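Maswood Rail Trail

The Maswood Rail Trail is a shared walking, cycling and horse riding path that follows a disused branch line between the towns of Maswood and Etmont. It is 65 kilometres long and passes through farmland, a stretch of dry forest and the village of Taltholm, near the midpoint. The surface is mostly compacted gravel, with sealed sections through each town.

Route

The trail starts behind the former goods shed at Maswood station and climbs gently for the first third of its length. Its highest point, 218 metres above sea level, is in a cutting east of Taltholm. From there it descends to the Mahlangu River, which it crosses on a timber trestle bridge 200 metres long. Riders are asked to dismount on the bridge when horses are crossing. The last section runs beside a farm road and ends at the Etmont showground.

Gradients are slight, as the line was built for steam engines hauling timber and grain. The forest section has several washouts after heavy rain, and loose stones can be a hazard for narrow tyres. Mobile coverage is poor between the cutting and the river.

Facilities

Toilets and drinking water are available at Maswood, Taltholm and Etmont. There is a picnic shelter at the river, but its tank water is not treated.
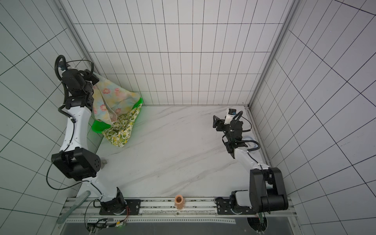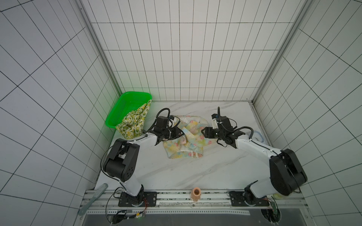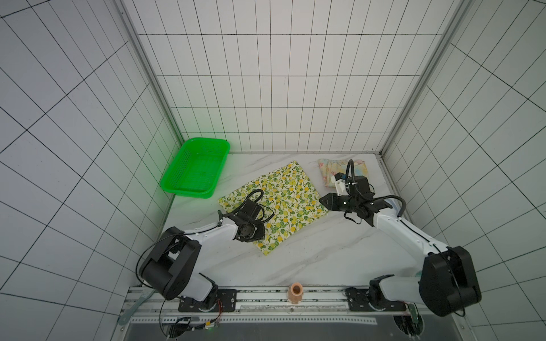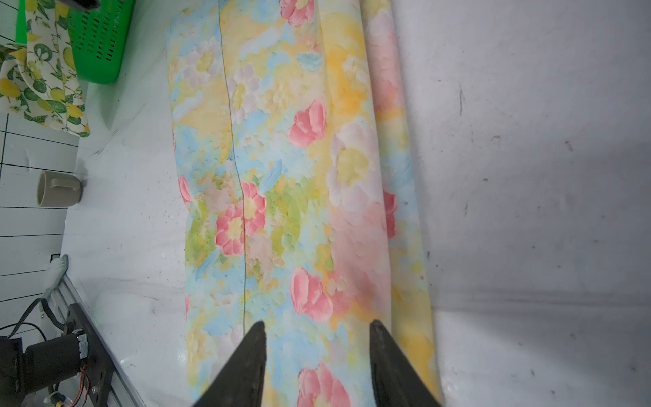

Camping is allowed at the Taltholm recreation reserve, where sites are allocated on arrival and a small nightly fee is paid into a box at the gate. The reserve has an unpowered camping area, a cold shower and a coin-operated barbecue. Walkers staying overnight need to bring their own bedding and something to carry food and dishes between the tent and the barbecue; a plastic basket with perforated sides, like the green one in the second and third pictures, can be rinsed under the tap and left to drain. Fires are banned in summer, and dogs must be kept on a lead at all times.

History

The branch line opened in stages and carried passengers until the road over the range was sealed. Freight continued for some years afterwards, mainly grain from the Etmont silos. After closure, the rails were lifted and the sleepers sold to local landholders. The Taltholm section was the first to reopen as a trail, followed by the climb from Maswood. The bridge was the last part to be finished, as its decking had to be replaced and handrails added.

Events

A community ride is held each June from Etmont to Taltholm. The largest field so far was 1,730 riders. The trail remains open to other users during the event, although parking at the showground is limited.

See also

Mahlangu River
Taltholm recreation reserve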